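04/03/2019

# Mellau Reading Room Moves Its Packing Table Upstairs

The Mellau Reading Room has started to pack its spring parcels on the second floor. The work was done before in the hallway next to the front door, where people had to walk past the table with wet coats and umbrellas.

The parcels go to families who have a small child and who have joined the library's home lending program. Each parcel holds two picture books and a few small useful things for the house. This spring the library plans to send 354 parcels, and 49 of them were closed on the first afternoon.

Hiyori Iwasaki has led the program from its beginning in January. She told this newspaper that the new room has better light and a door that can be shut. "In the hallway we lost small items under the radiator," she said. "Upstairs we can leave everything on the table and continue the next morning."

The small items are put into thin plastic bags before they go in the parcel with the books. Itsuki Onishi, who orders the supplies, said that he prefers a bag that lets the color of the contents come through. Parents can then find the item they want without opening all of them. He also asked the supplier Porometti for a stronger bag, but the price was too high for this season.

A light blue bag lay flat on the white table during our visit, with a rounded object in strong blue on top of it. A translucent cup stood behind, and a small blue and pink item in clear plastic was close to the table's left side.

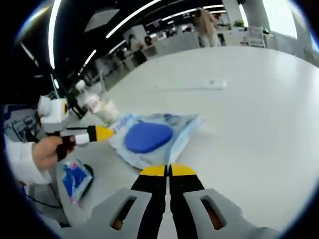
## How to receive a parcel

Families can register at the front desk or by telephone. It is necessary to have a library card, but the card of a grandparent is also accepted. Setsuko Sasaki at the front desk said that many families ask if they must return the bags. They can keep them. Only the books must come back, and the lending time is 34 days.

Parcels can be collected from the shelf behind the desk. For families who live in the upper part of the town, the grocery store Wunia has agreed to keep parcels next to its cash register. The family's name is written on the short side of the parcel, so that it can be read when the parcels are standing in a row.

## Stairs remain a problem

The building has no elevator, and full boxes of books are heavy to carry up. Kimie Ikeda, the head of the library, said that she has asked the town for a small lift for goods. The town has not answered yet. Until then the books are carried in half-full boxes, and finished parcels come down in shopping bags.

The children's story hour stays on the first floor and its time is not changed.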